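The towel that waits

Jarrah McPhee

10 March 2022

My mother-in-law folded sheets for a small hotel during most of her working life. When I tell her that clever people in many countries are trying to teach a machine to fold a towel, she laughs, and then she asks how much they are paid. I do not know the answer. But I have thought about her laugh for a long time, and I want to explain why I think she is right to laugh, and also why I think she should not laugh too loudly.

I must say first where I stand. I worked for 12 years in a laundry, first at the washing side and later as the person who plans the shifts. I came to this country with a diploma in textile technology and with English from a book. I am not an engineer of robots. I read what they write, I watch their films, and twice I have been a guest in a room where they work. So my opinion is the opinion of a person from the shop floor, and you may give it the weight you like.

In our laundry we already have many machines, and this is the first thing people forget. Nobody washes by hand. A tunnel washer takes the linen, a press takes out the water, a dryer dries it, and the flat sheets go through an ironer which also folds them. We have a Czerwiński folder, older than some of my colleagues, and on a good shift it folds 600 sheets in an hour and never complains. If you ask me whether machines can do the work of a laundry, I say yes, they have done it since before I was born.

But look at who stands in front of this machine. Two people stand there. They take a sheet from the trolley, where all the sheets lie in one big twisted heap, they find two corners, they shake it, and they give the corners to the clamps. The machine folds because a person has already solved the difficult part. The sheet arrives flat, always the same side first, and always in the same place. The folding was the easy part and the finding of the corner was the difficult part, and for the finding of the corner we still pay wages.

The home is worse than the laundry. In a laundry I know that the trolley contains sheets, because somebody sorted them. In a home, the basket contains a shirt, one sock, a child's trousers with something sticky in the pocket, and a cushion cover with the zip half open. Every piece has another size and another thickness. Every piece also hides its own shape. A cup looks like a cup from all sides, but a jumper in a basket looks like nothing.

The new kind of robot work tries to go directly to this difficulty, and for this I respect it. Two arms stand at a table, a cloth is put before them, and the arms must deal with the cloth as it lies, with its creases and its bunched end. There are no clamps waiting at a fixed place and no person who gives the corners. 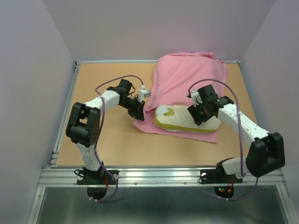 Photo: Ngaio Ormsby

I like to look at such a table with the eyes of a shift planner. A pink cloth, gathered at one corner beside a gripper and rolled up at the far end, is to me a very normal problem. On top of it there is a second thing, long and rounded like a cushion, and now the problem is double. To straighten the cloth, you must think about what lies on it. To take the thing away, you must hold it and leave the cloth behind. A person does not even notice that these are two questions. The hand goes there and it is done. For a machine, each small decision must come from somewhere, and somebody must have put it there or shown it how.

A person also has the help of the fingers. When I lift a towel from a pile, my fingers tell me if I have one layer or two. I do not look. If I have two, I rub a little with the thumb and one falls down. In my first week at the laundry an older woman taught me this without a word, only by doing it slowly beside me. A gripper with two hard sides can close, and it can open, and between these it can do good work, but I have not yet seen one that rubs with the thumb. Perhaps it exists in some laboratory. In the two rooms where I was a guest I did not see it.

Now I come to the firms. In July I went to a trade fair, and at the stand of a company called Cutent a young man told me that the home robot is "a solved problem, only the price is left". I asked if I could bring him my own washing the next morning. He was polite, but he did not say yes. At the stand they had 70 towels, all new, all from one packet, and all the same grey. I do not say this was cheating. A fair is a fair, and we also put only our best customers in our brochure. But between a new towel from a packet and a family towel with a torn loop there is a long road, and he spoke as if he already lived at the end of it.

I prefer the way Ngaio Ormsby speaks. She works with two-armed machines, and when I asked her the same question she said: "Ask me what it does on the bad tries." I think every buyer should learn this sentence by heart. When somebody shows you a film of a machine with a cloth, ask how many films they made before. Ask if the cloth was a new one for the machine. Ask what happens when it drops it, and who picks it up from the floor.

The last question is the one of money, and here I am on the side of my mother-in-law. In a laundry we count in pieces per hour. A good worker at the small-items table does 500 hand towels in the first half of a shift, then she drinks her coffee and does the same again, more slowly. If a machine needs a minute or more for one towel, and a person must stand beside it in case it makes a mistake, then I have not saved a worker. I have bought the worker a slow colleague. For the shop floor this decides the matter for today, and I would not sign the order.

For the home I am less sure, and this surprised me when I began to write. At home no one counts pieces per hour. If I go to bed and the washing is in the basket, and in the morning it lies folded, it does not matter to me if the machine worked two hours or six. It may be slow. It may even fold badly, as my son does. What it may not do is stop in the middle and call me, or tear the blouse, or put a cushion in the pile of shirts and iron both. Slow is allowed but foolish is not, and at present I believe the machines are still both.

There is a word in the old Prarkari catalogue, from which we ordered our first ironer, that I have always liked. They wrote about the "mallusness" of a fabric, and I have never found it in a dictionary. I believe a translator made a mistake. But all of us at the laundry began to use it, and for us it means the part of the cloth that does what it wants. A bath mat has little Mallusness. A wet fitted sheet has very much. When I read that household robots will come soon, I ask myself only whether the writer has ever met a wet fitted sheet.

My mother-in-law is 81 years old in spirit and much younger at the folding table – she still takes the fitted sheet out of my hands, puts one corner inside another, and gives it back to me as a square. I have asked her many times to show me slowly. I can do it now on perhaps every second try, so I am patient with the machines.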